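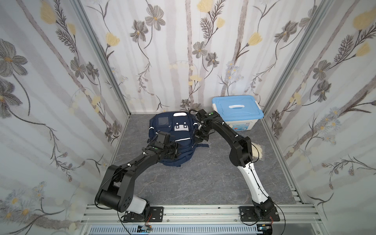

The navy backpack, laid flat, with the lidded storage box behind it.

Putting the School Backpack Away for the Season

Posted Thursday, February 8, 2018

Readers of this journal will recall that the household reviews its bags twice each year, once in late summer and once in winter. The winter review was completed this week. It concerned a single item, the small navy backpack, which has now been replaced for daily use by a larger one and is to be stored until a younger member of the family is ready for it.

The backpack was purchased secondhand at the Golitz market for 13 dollars. It has been in service for two school years and remains in sound condition. The front carries a clear window pocket with white trim, a white reflective patch whose dark blue shapes make up a simple face, and thin white reflective piping. The face was the deciding feature at the time of purchase. The piping has been of greater practical value, particularly on the walk home in winter, when the lower end of Backlund Road is dark by late afternoon.

Before any bag is stored, it is emptied in full. Each compartment is opened, turned out over a sheet of newspaper and checked by hand, including the corners. The following items were recovered on this occasion: two library slips, one mitten, a quantity of pencil shavings, a bus token and 53 cents in coins. The library slips were found to relate to books already returned. The mitten has been reunited with its partner, which had been kept in the hall drawer since before the holidays in the hope of such an outcome.

Cleaning followed. The author does not recommend machine washing for bags of this type. An earlier backpack was put through a warm cycle and its lining came away in strips. The present method is a bowl of lukewarm water, a small amount of mild soap and a soft nailbrush. The brush is worked along the seams first, then over the larger panels in one direction only. Textured fabric holds dust in its ridges and calls for a second pass with a clean damp cloth. Reflective material should be wiped and never scrubbed. The bag is then left open overnight, away from the radiator.

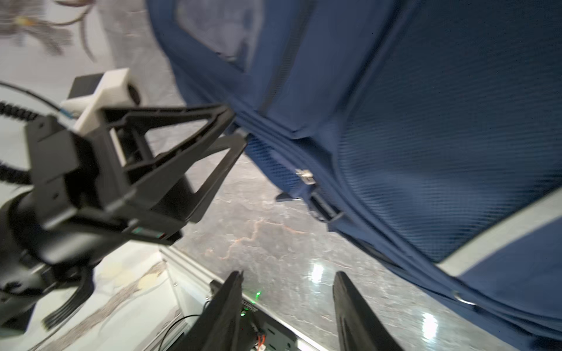 A closer look at the mesh panel, the zipper and the hardware along the side.

The hardware deserves separate attention. Zippers are run from end to end six times, and any that drag are treated with the tip of an ordinary graphite pencil. Buckles are fastened and released, and the webbing behind them is inspected for fraying. Where a strap end has begun to open, it is trimmed and stitched back on itself with heavy thread. One strap on this backpack required such a repair last February, and the stitching has held.

The question of storage received more thought than expected. Bags were formerly hung on hooks in the back closet, where they gathered dust and slowly lost their shape. They are now kept in lidded plastic boxes. The box selected here is translucent, with a light blue lid that clips down at the sides and a white handle set into the center. It was bought at Grinus, the hardware store near the station, during the annual clearance. Two of the same kind are already in use for winter hats and for spare bedding – both have proved satisfactory.

A backpack should not be folded sharply for storage. It is the practice of this household to fill the main compartment lightly with crumpled tissue, lay the straps flat behind the back panel and close every zipper but one. A cedar block is placed beside the bag, and a card giving the contents and the month is slipped inside the box, facing outward. Tape on the outside was tried in earlier years and left a residue that took considerable effort to remove.

The replacement bag is a Redia, in gray, purchased new for 38 dollars. It has wider straps and a separate sleeve for folders. A fuller account of it will be given once it has seen regular use. Early remarks from its owner have been favorable, although the absence of a face on the front has been noted more than once, and a request for an iron-on patch is under consideration.

The next review is planned for late summer and will include the two canvas totes and the picnic bag.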